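4.2 Texture randomization in the wrist view
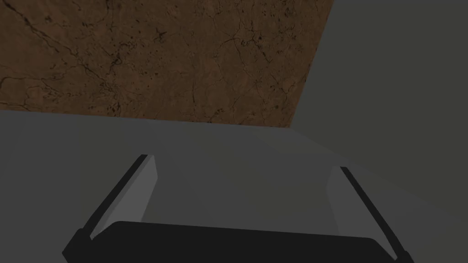 We trained each policy in simulation for 280 episodes per texture set and kept the gripper model, the camera pose and the lighting fixed. Only the surface materials changed between episodes. Veined and speckled materials came from the Lorkbridge set; the gray ones were plain colors.

Figure 3. Simulated wrist view with the gripper open and empty. A brown, marble-like surface lies beyond a plain gray one.

Policies trained on plain colors alone often closed the fingers too early when a dark vein passed between the tips. Adding 30 veined materials removed most of these errors — the rest came from very dark surfaces, where the black finger edges were hard to separate from the background. We repeated the test with 2 other random seeds and saw the same pattern.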